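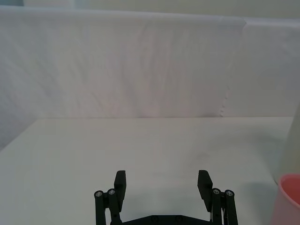 How to set up a white table and a white cloth for small household things

By Tobias Whitlock, updated Mon 22 October

I wrote these instructions for the members of our exchange shop in Lemville, where we put cups, bottles, boxes and other small things on the web page. Before, everybody took their photos in the kitchen or on the sofa, and the page was very restless to look at. With a white table and a white cloth behind it, all the things look as if they belong to one shop. You need a free wall, one table, one cloth and some patience with the creases.

What you need

A table with a white, matte top. A shiny top will give you a second cup upside down under the first one. If your table is brown or shiny, you can lay a white board on it, but please choose one without a pattern.

A white cloth which is wider than the table. An old bed sheet is good enough. Hold it against the window first: if you can clearly see your hand through it, fold it double.

Something to hang the cloth on. I use a curtain rod from Neron, but a string between two hooks does the same work.

Clothes pegs, a soft sponge and a dry towel.

Step 1. Place the table

Put the table with its long side along the wall, and leave a gap of 40 cm. You will want to reach behind it later, when the cloth has slipped. Daylight should come from the side. If the window is behind the cloth, the cloth will shine and the objects will become dark.

Step 2. Clean the top

Wipe the table with a damp sponge and then with the towel. On a white surface you find grey smudges which you never noticed when you were eating at the same table. Some of them are only marks from cups and go away with a little washing-up liquid. Others stay. I do not scrub those any more, as I once made a shiny spot on the Mbeki table and it was worse than the smudge.

Step 3. Hang the cloth

Hang the cloth over the rod and fix it with pegs, starting in the middle and going to both sides. It should fall behind the back edge of the table, and the lower end should hang well under the table top, so no wall can be seen in between. The edge of the table will then make a quiet, straight line against the cloth.

About the creases: iron the cloth if you have time. I iron only the folds from the cupboard, the sharp ones which make a cross. Soft folds and a few diagonal creases are no problem for our page, and after a day of hanging many of them become weaker. If there are strong diagonal creases from one upper corner, the peg there is pulling too much. Open it and let the cloth come down a bit.

A white cloth is also seldom really white. Depending on the light it can look a little grey or lavender. Please do not correct this with strong filters, or a pink object will quickly become an orange one.

Step 4. Put the things on the table

Stand the first object near the middle, and not directly against the cloth. When it stands too near, its shadow goes up on the fabric. I keep 34 cm between the object and the back edge, but this depends on the lamp and the window.

Start with something coloured. A simple pink plastic cup is very good for a first try, because you see immediately if the colour is right and if the rim is sharp. Let it stand upright and look a little from above, so that the inside can be seen also. For a cup this is important, people want to know how it is inside.

White things are more difficult. A white bottle on a white table before a white cloth can nearly disappear. Turn it slowly until one side has a soft shadow, and then leave it. If you have a coloured thing and a white thing together, like below, the eye finds the white one more easily.

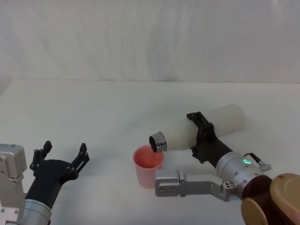 The pink cup on the white table and the white bottle held above it, with the cloth behind.

Step 5. Check before you continue

Go two steps back and look at the whole table. Does the cloth reach from the left side to the right side? Is the line of the table edge straight, or does the table stand crooked to the wall? At the side, the edge of the table may be seen together with a darker area next to it. You can move the camera closer, or you can leave it so and cut the photo later.

Step 6. Put away

Roll the cloth around the rod and do not fold it. I learned this in December, when I took it out of its box and had to iron it for the whole evening. If you borrow the cloth from the shop, please bring it back to the shelf with the name Drunolov on it, together with the pegs. Coffee spots should be washed the same day.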